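Home Publications Projects People Contact
2021-07-20
Tudor Avram

3. Wall Coverings in Small Storage Rooms

The third part of the study deals with closets and other small rooms where clothing and linens are kept. Household decorating surveys tend to leave these rooms out, as they are seldom shown to guests. 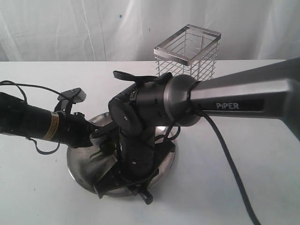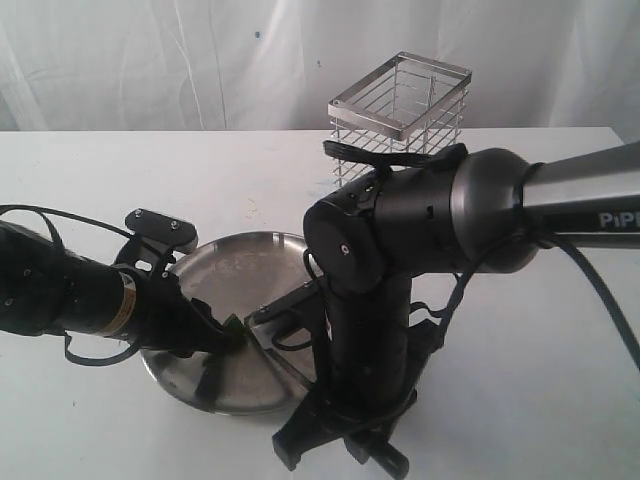

Figure 2. Left unscaled. First panel: arm link and wrist assembly. Second panel: wire basket on a white tabletop, with cloth backdrop.

3.1 Sample and materials

A total of 181 households returned the full questionnaire. Each had papered or repainted at least one closet before the end of May. Four product lines were named often enough to be treated separately: Osum and Vorov, both sold as pasted paper, and Shim and Jendus, both sold as peel-and-stick sheets. All other products were grouped together. Respondents rated the finished room on a scale of 1 to 5 for appearance, ease of work, and agreement within the household.

3.2 Results

Households that used pasted paper gave higher scores for appearance and lower scores for ease of work. The gap in ease of work was widest in closets with fixed shelving, where sheets had to be cut to fit behind brackets and rods. Several respondents wrote that they had taken the shelves down and would do so again.

Agreement within the household followed a different pattern. Bold prints and metallic finishes were accepted more readily in closets than in bedrooms, even by partners who disliked the design. Written comments often described the closet as a fair place for one person's taste to prevail. Shared closets divided by a center panel were sometimes covered on one side only.

Spending was modest. More than 100 households reported using leftover rolls from another room, and this group gave the lowest scores for pattern matching at the corners. Lighting was not controlled for. A pale paper seen under a single ceiling bulb may be judged very differently from the same paper near a window, and the questionnaire did not ask which applied.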